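Two arms and a power board: a morning in Darndale

I got the bus out to Darndale on a Thursday, with a notebook and a coffee I'd mostly spilled by the time I found the door. Stikico has the ground floor of a unit there, and I'd been emailing them for months about their data work (I'd used one of their smaller sets in a hobby project and had a lot of nosy questions). The person who runs collection agreed to talk as long as I left names out of it and didn't mind chatting over the top of a session. Fine by me! That was the bit I wanted to see anyway.

The task that week was plugging things into a power board. It sounds like nothing. I said something along those lines and got a look.

"Try it with your elbows," she said. "Okay, that's unfair, the grippers are a lot better than elbows. But you've got one hand that has to deal with the board and the other has to deal with the plug, and the board's light, so whatever you do to one end happens to the other end as well. People do that without thinking. We need it written down somewhere, and the somewhere is a few hundred recordings."

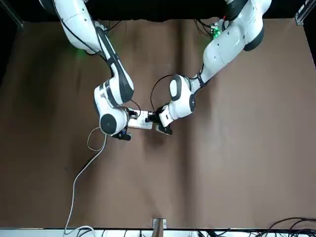
Both grippers at the power board, with the white lead running off toward the front of the table.

Every recording in the set is called an episode, and every episode is a person driving the arms from start to finish. Stikico asks for 200 good ones per task before anyone trains on it. The project all of this feeds into is called Undum, and when I visited it had 599 episodes across everything they'd done so far, which annoyed her no end.

"One short of six hundred. We binned one on Wednesday night and I've been grumpy ever since."

I asked what gets an episode binned. I'd assumed it was failure, a dropped plug or a missed socket, but she shook her head before I'd finished the question.

"We keep heaps of fumbles. If the operator misses the socket, backs off and has another go, that's gold, I want that in there. The model is going to miss as well and it has to have seen someone recover. What I throw out is when the operator loses the thread. They stop for a while, they wander, they start fixing something that isn't part of the task. You can see it in the joint traces, it goes all wobbly."

So how does a new operator learn the difference?

"Slowly," she said, and laughed. The first 80 episodes a new person records don't go into the set at all. They're kept in a separate folder, and she sits down and goes through a handful with them at the end of each day. She reckons most people come good well before 80 but she's never lowered the number. One operator argued the point with her every day for a fortnight and then, once he was past it, became its biggest defender.
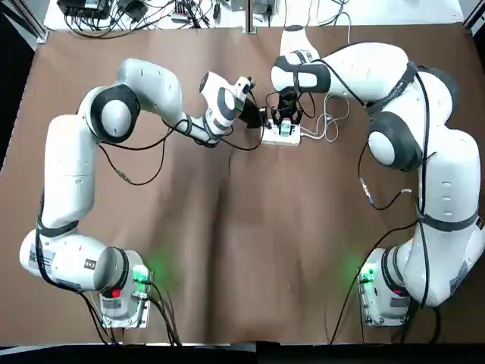

We got onto cables after that, and I'm afraid we stayed there for quite a while. I'd thought of the plug as the hard part and the cable as the thing that follows it around. She sees it the other way.

"A plug's a solid lump. It's the same shape every time you pick it up. The cable's got opinions. It'll be in a loop one time and nearly straight the next, it pulls on the plug when you lift, and it'll sit across the exact spot you want to put your fingers. So we don't tidy them between episodes. The operators are told to drop the thing and leave it how it lands, within reason."

Within reason means the robot has to be able to reach it. Past that she doesn't want anyone making the table pretty. They had a stretch early on where the resets were done by one very neat person, and the model trained on those episodes was terrific as long as that same person had laid out the table. Anyone else set it up and it went to pieces. She told me this story with real pain, because they'd shown it to a client the day before they worked out what was going on.

The client was Núñez, a firm that does fit-outs for shared offices, and to their credit they came back. They wanted to know if a pair of arms could do the dull end of setting up a desk. "They didn't want a demo, they wanted it to work with their mess," she said. "Which is a pretty good brief, when you think about it."

I asked about camera views too, because the set I'd used had several and I'd lazily trained on one. She was very nice about it. Her advice was to start with everything and take views away one at a time until it hurts. With two grippers crowding in over one little board, she said, there's nearly always an angle where a hand is blocking the socket, and you can't know ahead of time which one you'll be sorry you dropped.
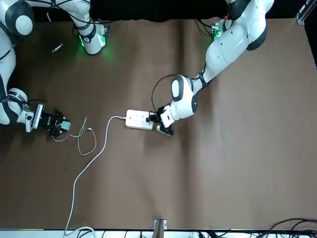 How long can a person do this for in one go? I'd have guessed all day, since you're sitting down. The answer is 3 hours, and she'd like it to be less. After that the movements get quick and a bit rough, and a model will learn rough just as happily as anything else. Operators swap at lunch and the afternoon person starts with a few throwaways to get their hands in.

I did get a go at the end, on a practice session that wasn't being kept. I won't describe it in detail. I'll say that I got hold of a plug, felt very pleased with myself, and then spent what seemed like a year turning it the right way round. She'd gone to make tea by then and came back before I'd got it anywhere near the board.

They're moving on to chargers with folding pins next, and she's dreading it. I've asked if I can come back out for that one, and she said yes, as long as I do my 80 first.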